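Gikness Community Help
Home > Storage and Tidying > Closets and Shelves
Viewed 184 times

Leave the shrink wrap on boxed puzzles and games, or take it off before they go in the closet?

papercutpatty
Posted on a Sunday evening

Hello everybody, I hope this is the right section. I went back and forth between here and Hobbies, but it's really a closet problem so I'm putting it here.

My aunt moved into a smaller apartment in Zistport and passed along her whole stash of boxed things — jigsaw puzzles, a couple of card games, and some craft kits that she bought over the years for rainy days with the grandkids. Most of them have been opened and are in decent shape. Six of them have never been opened and still have the factory shrink wrap on. She bought most of those at Segers back when they had the big clearance tables by the front door (I miss those tables!).

I've got one shelf to give them, in the hall closet, up above the coats. The closet shares a wall with the bathroom and it does get a little close in there in the summer. My husband says to leave the plastic on because it keeps the dust off and that's what it's for. My sister says plastic traps damp and the boxes will get that smell, and that two of hers went warped in the basement with the wrap still on. They're both very sure of themselves, as usual.

I'm not planning to sell any of them. I'd like them to be nice when the kids are a bit bigger, and I'd like to be able to pull one down without the whole pile coming along with it. One has wrap that's already gone crinkly and I keep catching my fingernail on it.

So do I unwrap or not? And is it better to stack them flat or stand them up like books? I had them flat for a week and it looked tidy, but of course the one anybody wants is on the bottom.

Thank you in advance. I know this isn't the most pressing question on the board.

Answers

quiltedmoose

Leave it on. Plastic keeps dust off. I have stuff from years ago still wrapped and it's fine. Don't put heavy things on top.

Also if you ever change your mind about selling, wrapped goes for more.

 papercutpatty commented: Thank you! Do you keep yours flat or upright?

 quiltedmoose commented: Flat. In a tote.

threeshelvesdeep

Oh, I have feelings about this one, so pull up a chair. I've kept puzzles and games in closets in four different homes now, including one dreadful place in Cundilero where the bedroom closet backed onto the shower, so your bathroom wall gets all my sympathy.

Your husband and your sister both have a point. Shrink wrap does a lovely job against dust and sticky fingers, and it keeps the lid from sliding off when somebody carries the box sideways. In a dry room I would leave it alone and think no more about it. But most of that factory wrap isn't sealed the way people imagine. There are often tiny vent holes in it, and the seams open up with handling. So damp air can get in, and then it's slow to get out again. I'd guess that's what happened in your sister's basement, though a basement will warp a box with or without plastic if it's wet enough.

The other trouble is that the wrap can keep pulling. If it was put on tight, and then the closet goes warm and cool and warm again, it can bow a thin lid or pinch the corners in. I had a big flat puzzle box end up with a dip in the middle like an old mattress. The puzzle inside was perfectly good, I might add, but it never stacked nicely again.

What I would do in your shoes is go through your six one at a time and decide for each. It's a pleasant half hour if you put the radio on. This is how I go about it:

1. Clear the shelf completely and wipe it down, and then let it dry with the closet door open. I leave mine overnight. While it's empty, put your palm flat on the wall at the back. If it feels cool and clammy next to the other walls, plan on keeping the boxes a couple of inches away from it. A strip of wood along the back of the shelf will stop anyone from shoving them in too far.

2. Take the boxes somewhere with a good light, a table by a window if you have one. Dust them with a dry cloth. No sprays please, even on the wrapped ones! It creeps in at the seams and sits on the cardboard.

3. Tilt each wrapped box so the light runs across the plastic. A few crinkles are nothing to fret over, and shiny wrap will show you a big white glare no matter what shape it's in, so move the box around until the glare slides off the part you're looking at. You're hunting for tears, for seams that have let go, and for any fog on the inside. Fog means unwrap it today. The same goes for a brown tide line on the cardboard.

4. Check the corners and the lid. Set the box down on the table and look along the top of it from the side. If the lid is flat and the corners are square, the wrap isn't doing any harm. If the lid dips or the corners are being squeezed, let it out.

5. Read what's on the box before you put it away, and decide which side has to face out. This matters more than you'd think with wrapped boxes, because you can't peek inside to remind yourself. I have a red and yellow one with the wrap still on, bright red on the front and mustard on top, and the label with the name is up on that mustard part, a grayish lavender label with white lettering. There's a little banner emblem below it that has gone so faint I can't get anything useful out of it. If I put that one on a high shelf, all I'd see from the floor is plain red. So I put a removable sticker on the front of the plastic, with the name of what's inside and the age it's meant for in big letters.

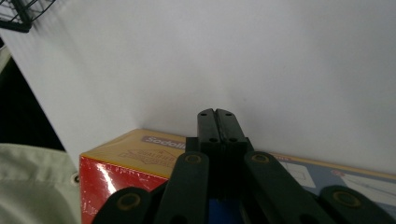 6. Unwrap the ones that failed. Slit the plastic along the bottom edge with a letter opener or the blunt side of a butter knife, going slowly, so that if you slip the scratch is somewhere out of sight. Then peel it off in one piece if it'll let you. Leave the box open on the table for an afternoon before it goes in the closet. If the lid is loose once the plastic is gone, use one of those wide fabric-covered elastic bands, the kind sold for keeping planners shut. Thin rubber bands rot and leave a mark, and tape takes the print off with it when you pull.

7. Stand them up or lay them down by size. Sealed puzzles do fine on their sides, snug like books, as long as they aren't packed so tight that you have to wrestle them. Opened ones I only stand up if the pieces are bagged, or you'll meet the pieces one by one on the closet floor. Anything big and thin lies flat, and I stop at five in a stack. With more than that the bottom box starts to give, and you're back to the problem of wanting the bottom one.

8. Put something in there for the damp. I use the Zistport moisture tubs from the hardware store (funny coincidence with your aunt's town) but any kind will do. Stand it on the floor of the closet, well away from the boxes, where it can't be knocked over. Look at it when you change the coats around for the season.

For your particular shelf, above the coats and against a bathroom wall, I think I'd lean toward unwrapping any that you expect to use in the next year or so, and leaving the rest wrapped but away from the back. And that one with the crinkly plastic that catches your nail, well, if you already dislike touching it you'll never pull it down. Take the wrap off and enjoy it.

One more thought about your aunt's opened ones. Before they go up, count out an evening for each puzzle, or at least ask her if any have pieces missing. She'll remember. I keep a slip of paper inside the lid of mine that says "complete" or "missing one, sky" and the month, and it has saved a fair amount of bad feeling around our table in February.

 papercutpatty commented: This is so helpful, thank you for taking the time. I felt the wall and it IS clammy, down low on the left. I've moved everything to the right-hand side for now. Two of the wrapped ones had lids that dipped, and I hadn't noticed until I looked at them from the side like you said.

 threeshelvesdeep commented: Oh good, I'm glad you caught them. They may relax a little once they're out. Put a heavy flat book on top for a few days with the box fully packed inside so the lid has something to push against.

 papercutpatty commented: Book is on. My sister has been informed that she was partly right.

binsandbaskets

Agree with most of the long answer above. I'll just add that if the closet stays damp, moving them is easier than fighting it. We gave up on our hall closet and put the games on the bottom shelf of a bookcase in the living room, and they get played with far more now that the kids can see them.

If you do use a tote, get one with a lid that isn't gasketed, and don't fill it on a muggy day. I did that once and shut all the mugginess in with the games. I have a Cundilero tote with the clip-on lid and I leave one clip undone. It holds five of the ordinary square boxes on their sides with a bit of wiggle room. Measure your shelf first though, as the handles stick out more than you expect and mine wouldn't go past the door trim until I tipped it.

 quiltedmoose commented: Mine has a gasket. Going to go check it.

 quiltedmoose commented: It's fine.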